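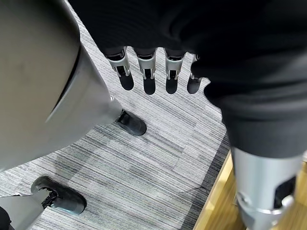 Celina Głowacki wrote in after the last round that the fire door on the Wikine side closes but does not latch unless it is pulled, and that the old form had no line for it. It has one now (item 4).

Drustlow Building, Ground Floor
Walk-through checklist, April
Mark each line OK, Fix, or Stop. Stop means the area is closed until the item is put right.

EXITS AND DOORS

1. Main exit opens fully from inside without a key.
OK.

2. Exit route at least 36 inches wide along its full length.
Fix. Fine through the main corridor. Past the copier it is down to 28 inches where the paper cartons are stacked. Cartons to go back in the supply closet. Same comment as last time.

3. Exit signs lit, and readable from the far end of the corridor.
OK. The sign over the rear door has a new battery.

4. Fire doors close and latch on their own, from fully open and from a hand's width open.
Fix. Wikine side fails from a hand's width. The closer arm has been adjusted twice already and the strike plate looks worn, so order the plate this time. No wedges under the door in the meantime.

5. Nothing stored behind or in front of the rear door, inside or out.
OK inside. Outside, the Trương delivery pallets were against the step at 7:30 a.m. and gone by 9. Spoke to the driver. Check again early in the day, when the deliveries come.

FLOORS AND STAIRS

6. Floor surfaces sound, no lifted edges or loose tiles.
Fix. Entrance mat curls at the left corner. Taped down for now. Tape is not a repair and should not be on this form a second time.

7. Spills kit stocked and in its place.
OK. Absorbent pads low but enough for one use. Reorder.

8. Handrail to basement firm at every bracket.
Fix. Third bracket from the bottom moves when leaned on. The screws are going into crumbled plaster, and longer screws have been tried. Needs a proper anchor.

9. Stair lights work from both switches.
OK.

FIRE EQUIPMENT

10. Extinguishers on their hooks, pins in, gauges in the green, tags signed.
Fix. All charged. The tag on the kitchen unit was not signed last month. The person doing the check signs the tag on the spot, not later from memory.

11. Pull stations clear and visible.
OK. Coat rack moved from in front of the one by reception.

12. Smoke detectors free of covers and dust.
OK. Two still had plastic caps on after the painting and these were removed during the round. Painters should be told to hand the caps back when they sign out.

ELECTRICAL

13. Panel has clear space in front and the door closes.
OK. The floor tape is wearing off and people will start parking things there again.

14. No extension cords used as permanent wiring.
Fix. One behind the refrigerator, one under the front desk. The front desk one has a heater plugged into it. Heater unplugged and put away. An outlet has been requested.

15. Cords and plugs undamaged.
OK after removing one desk lamp with a cracked plug. Lamp thrown out.

STORAGE AND CHEMICALS

16. Shelving fixed to the wall, heavy items low, load label showing.
Fix. Label on the back shelves says 260 pounds per shelf. The top shelf holds boxed files and is bowing in the middle. Move the files down before adding anything else.

17. Cleaning products in labeled containers, lids on.
Fix. A spray bottle with no label in the janitor's closet. Emptied. The Clirari floor cleaner is in its own jug and the data sheet is in the binder.

18. Hot water at the kitchen sink.
Ran to 100 degrees and held there. OK.

FIRST AID

19. Kit complete and in date.
Fix. Burn gel and eyewash both out of date. Everything else fine.

20. List of trained first aiders posted and current.
Fix. Two of the names have left. New list needed from the office.

No Stop items this round. Items 4, 8 and 14 are to be looked at again before the next full walk-through. Send comments on the form to the front desk and put the item number first.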